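Sorting out the kitchen containers

Posted December 2, 2023

I have been putting off the food containers since May, when we moved into the flat at Grondarbridge. They went straight from the removal boxes onto whichever shelf was nearest, and that is where they stayed. Every time I wanted one I had to take out four others, and the lid was never with the box it belonged to.

Last week I finally took everything out and put it on the floor. I had 41 boxes and 32 lids. I don't know how nine lids go missing from a kitchen, but they had. Anything without a lid went into a bag for recycling, apart from two deep ones I kept for seed packets. Anything cracked, or stained orange from curry, went as well.

What I kept was mostly the clip-top sort. I have tried the cheaper push-on lids and they are fine for a few months, then one corner stops going down properly. The ones with a hinged flap on the side last longer, and if a clip goes you can usually still use the box for dry things. They also stand on their sides without opening, and that matters to me because my shelves are narrow.
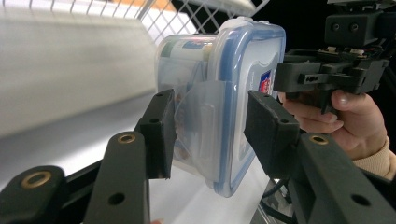 One of the clip-top boxes with the pale blue rim, packed and shut.

I decided to stop using these only for leftovers. Small packets and bottles are the worst things in my kitchen. They fall over, they get pushed to the back, and then I buy another one. Now they go in a box together by type, and the box comes down as a whole when I need something from it. Baking things in one, stock cubes and gravy in another, sauces and little bottles in a third. Tea bags have one to themselves.

The clear sides are a help, although the frosted lids are not. If a box is above eye level you are looking at the side anyway, so it works out. I did think about labels. Mingxuan Feng from downstairs lent me a label maker and I printed six before the tape ran out, and a new roll was more than I wanted to pay. Masking tape and a pen will do.

Next was where to put them. I measured the shelf with a tape before buying anything, having got this wrong in the last flat. The gap I had to work with was 400 mm across, and I wanted a wire basket that would fit it and leave enough room to get a hand in. Wernance had one that was too deep. The Talebi shop near the station had a range of sizes in white, so I went there, and came home with one basket and a packet of hooks I have not used.
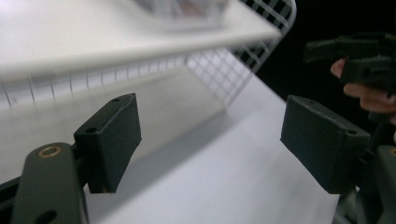 I like wire for this because crumbs drop through and you can see what is in it from the side. The drawback is that thin packets poke out between the wires or slip about, so I keep those in a closed box and use the basket for larger things. A piece of card in the bottom would cure it. I have not bothered yet.

White shows every mark, of course. I wiped all the surfaces down with washing-up liquid and warm water before anything went back, then dried them with an old tea towel. There was a sticky ring that needed bicarb and a good ten minutes of rubbing – golden syrup, I think.

The whole job took an afternoon, with a break for lunch. Most of that was matching lids. If you are doing the same, I would put each lid on its box as you find it and leave the stacking until the end. I stacked first and had to undo the lot.

Still to do: the cupboard under the sink, and the drawer with the foil and the freezer bags. I also have a set of round tubs from my aunt that do not fit anywhere. They are on top of the fridge for now – she visits in the new year, so they will have to stay until then.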